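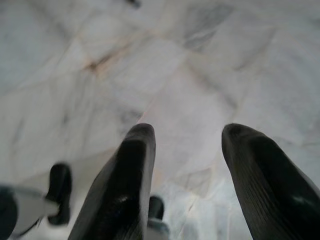 Le sol en marbre blanc, la galerie

Bon, vous avez été plusieurs à me réclamer des nouvelles du sol, alors j'ai enfin trié mes photos et je mets tout sur une seule page. Pour ceux qui débarquent : quand on a repris l'appartement de la rue Gasholm, en janvier, il y avait de la moquette partout, une moquette couleur moutarde collée avec une colle dont je rêve encore la nuit. Et dessous, du marbre blanc ! 43 mètres carrés de marbre blanc, caché là depuis 30 ans d'après le voisin du dessous, Prodromos Deligiannis, qui a connu les anciens propriétaires et qui se souvenait très bien du jour où les rouleaux de moquette étaient montés par l'escalier.

Dernière mise à jour de la page : 20/07/2021. Les légendes sont dans l'ordre où on a fait les choses, enfin à peu près, j'ai un peu mélangé le couloir et le salon.

Le premier coin soulevé
Derrière la porte du salon, au cutter, un dimanche soir où je m'ennuyais un peu. Je pensais trouver du béton. J'ai crié, mon mari a cru que je m'étais coupée.

La moquette en rouleaux
Onze voyages à la déchetterie dans ma petite voiture, coffre ouvert et sandow. Elle sent encore, quand il fait chaud.

La colle
Mon pire souvenir. J'ai essayé l'eau chaude et la raclette en plastique, puis l'eau très chaude et la raclette en plastique, et pour finir un décapant Zinino en gel, qu'on laisse poser sous un film alimentaire. Testez toujours dans un placard avant, je ne plaisante pas.

Le placard du test, justement
On distingue encore un petit rond plus mat à gauche. C'est le vinaigre blanc - ne mettez jamais de vinaigre sur du marbre, même dilué, même « juste une goutte » comme me l'avait conseillé ma belle-sœur.

Première pièce dégagée
La chambre du fond. Je me suis allongée par terre pendant dix minutes. Il faisait un froid de canard mais quel bonheur.

Le marbrier à genoux
Nektarios Manolakis, de dos parce qu'il n'aime pas les photos. Il a passé la main à plat sur toute la pièce avant de sortir le moindre outil, et il m'a montré deux dalles qui sonnaient creux près de la fenêtre. Moi je n'entendais aucune différence, j'ai hoché la tête.

Les dalles qui sonnent creux
Déposées, recollées, remises exactement au même endroit. Il avait noté le sens de chacune au crayon pour que les veines retombent en face.

La ponceuse
Du gros grain pour commencer, puis de plus en plus fin, toujours à l'eau. J'avais imaginé un nuage de poussière, on a eu une espèce de lait blanc qu'il fallait aspirer sans arrêt. Les plinthes en ont pris pour leur grade.

Mat ou brillant ?
Les deux finitions côte à côte dans l'entrée, sur deux dalles voisines. On a hésité une semaine entière. J'ai fini par choisir le brillant pour le salon, et tant pis pour les traces de pieds !

Les joints
Gris très clair. Le blanc pur me tentait beaucoup, Nektarios m'a regardée avec pitié.

Le seuil de la cuisine
L'endroit que je préfère et que personne ne remarque. La pierre est usée en creux au milieu et j'ai demandé qu'on n'y touche pas.

Le bouche-pores
Deux couches d'un produit Volell au rouleau à poils courts, et interdiction de marcher dessus jusqu'au lendemain. On a dormi chez ma mère, le chat aussi, très vexé.

L'addition
Non, pas de photo de la facture, mais comme on me pose la question toutes les semaines : 3 000 euros pour le ponçage, les reprises et le polissage, et j'avais mis 2 000 de côté. Voilà pourquoi le canapé est toujours celui de ma grand-tante.

Le seau et la serpillière
L'entretien au quotidien : eau tiède, un bouchon de savon au pH neutre, serpillière bien essorée, et un passage au chiffon sec si je suis courageuse (je le suis rarement). Le sable des chaussures fait plus de dégâts que tout le reste, d'où le gros paillasson.

La tache de café
Une demi-heure sous une tasse qui fuyait. J'ai fait un cataplasme de bicarbonate et d'eau, épais comme une pâte à crêpes ratée, laissé toute une nuit sous un film. Il reste une ombre jaune que je suis la seule à voir, paraît-il.

Fin d'après-midi dans le salon
La lumière arrive de côté et on voit toutes les rayures, toutes les miettes, tout. Je l'aime quand même à cette heure-là.

Il me manque la salle de bains, où on n'a encore rien commencé - la moquette y était aussi, oui, dans la salle de bains. Si quelqu'un a déjà décollé ce genre de chose autour d'un pied de lavabo sans le démonter, je prends tous les conseils en commentaire.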